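Workshop Tips: Sorting and Boxing Jewelry with the Hand Grippers

Cumham Robotics Club, household tasks group
Notes by Arif Simanjuntak, December 11, 2018
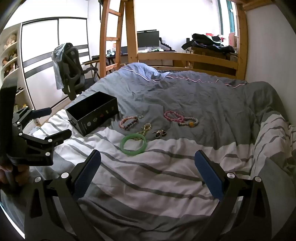
The jewelry task is the second in the household set, after folding. Each pair works with two hand grippers and one open box. The pieces start on the bedding and finish in the box, with bracelets, rings and chains kept apart. These notes collect what the October practice sessions showed and replace the single sheet in the Viro binder.

Setting out

Use a made bed, not a bare table. A hard surface is easier to pick from, and the task rules call for a soft one. Pull the duvet flat where the jewelry will go and leave the rest as it is. Folds higher than a finger pad will catch the gripper on the way in.

Put the box to one side with the opening clear of both hands. Keep a hand's width between groups of pieces. Beaded bracelets may overlap, but do not lay a chain across them.

Beaded bracelets

Close the fingers across one strand only. If both sides of the loop are pinched together the bracelet hangs narrow and drops into the box easily, but the elastic is under more load and tends to roll out of the pads. Faceted beads hold better than smooth ones. Where two bracelets overlap, take the upper one first and lift straight up. Dragging sideways pulls the lower one along.

Check elastic before the session. Any bracelet with visible cord between the beads should be restrung or left out. Govindasamy elastic cord is what we stock in the parts drawer. Tie a surgeon's knot, add a drop of glue and leave it overnight.

Bangles

Solid stone bangles are heavy for their size and slide on the pads. Approach with one finger inside the ring and one outside, and close slowly until the bangle stops turning. Lift no more than 3 inches and move low over the bed to the box. Do not practice this over a floor. Jade can crack from a short drop onto tile, and the club does not replace members' own pieces.

Chains

A chain picked from the end will trail. Pick from the middle of the pile and let the ends hang. If it is already knotted, untangle it by hand before the run:

Lay the chain on a sheet of paper.
Put one drop of baby oil on the knot.
Work the knot open with 2 sewing needles.
Wash in warm water with a little dish soap and dry on a lint-free cloth.

Do not let an oiled chain touch the finger pads. Oil on the texture cuts grip for the rest of the session.

Rings

Rings are the slowest items. Press the open fingertips lightly into the duvet on both sides of the ring so that the fabric sinks, then close. Grip the band and keep the pads off the stone. If a ring lies stone down, turn it with the tip of one finger first.

Cleaning the pads

Wipe with a cloth dampened in plain water after every session. Remove lint from the texture with the sticky side of masking tape. Do not use alcohol on the pads. Check the screws and pivots for play at the same time. A loose pivot lets the fingertips meet off center, and small items will twist out.

Recording a run

Log the start time, the item order and every drop. The Pida log sheet has a row for each attempt; fill it in before resetting the bed. The group has 195 logged attempts so far and wants some 1000 before the spring competition. Attempts with a missing item order cannot be used.

Packing up

Return each piece to its owner's pouch by hand. Shake the duvet over a light-colored sheet, and check the seams and folds for loose beads. Grippers go back in the case with the fingers open so the pads do not take a set.

Corrections to these notes go in the binder, initialed, on the facing page.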